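Coffee at home vs. the shop – did anyone save money?
Kitchen Talk > Coffee and Tea

fernhollow22
Posted Tuesday, December 17, 2024

So back in March I quit stopping at Jerkley on the way to work. I was spending way too much there, and I told myself a 498 dollar machine would pay for itself by fall. Well! I added it all up last night and I'm still behind, mostly on account of beans (the Papadakis dark roast, which I refuse to give up) and all the little extras I keep buying. Anybody else end up here?

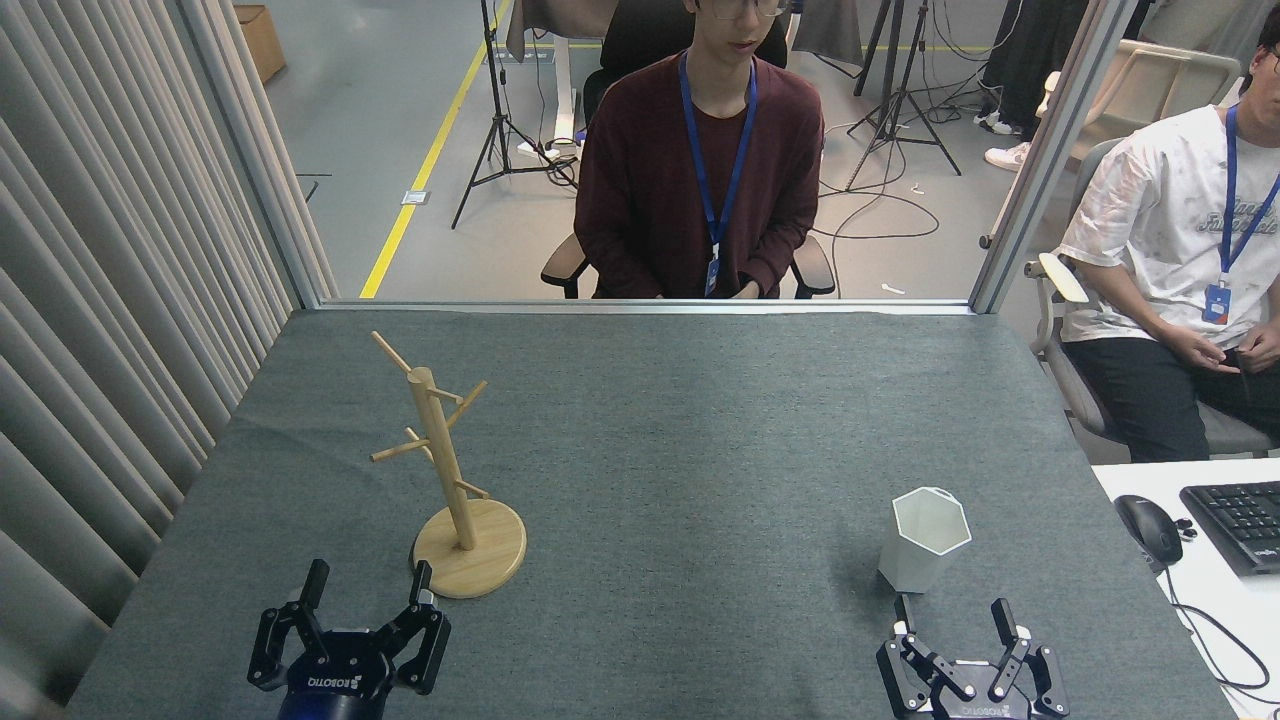 Mug tree and the white six-sided cup

I do like my coffee better now, so it's not a total loss. But my spouse keeps bringing up the spreadsheet.

okra_and_rye
You bought the machine first, that's the trouble. I've used a plastic cone and paper filters for years and my coffee is great. You could've had a lifetime of filters for 498.

fernhollow22
I had a cone! I hated standing there pouring at 6 am. I'd give up by Wednesday and be right back in line at Jerkley.

tallpinesdad
Gotta disagree with okra. A cone won't make you a latte, and if lattes are what you were buying, that's what you have to replace. How many are you drinking though? I was at 2 a day out and went up to four at home, so there went my savings.

fernhollow22
Um. More than I was, yes. And I give them to everyone who walks in the door – my sister had three on Sunday.
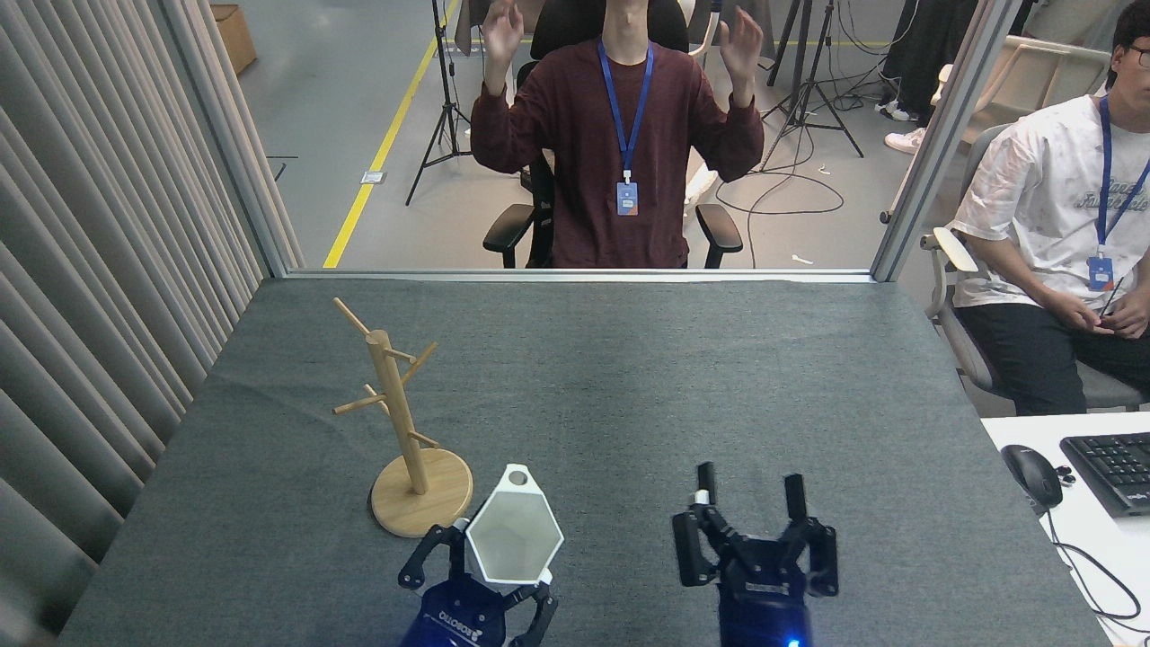

brindlecat
Switch beans before you do anything else. Anarholm sells a five pound bag that works out way cheaper than Papadakis, and with milk in it I can't taste the difference.

okra_and_rye
Anarholm is stale by the time you open it, sorry. There's a roaster in Fovthorpe that ships the same day.

brindlecat
Mine's been fine. I freeze half the bag.

tallpinesdad
Freezing works if you don't keep opening it. Fern, what are you paying per bag?

fernhollow22
I'd have to look, and then I'd have to tell my spouse. Give me till tonight.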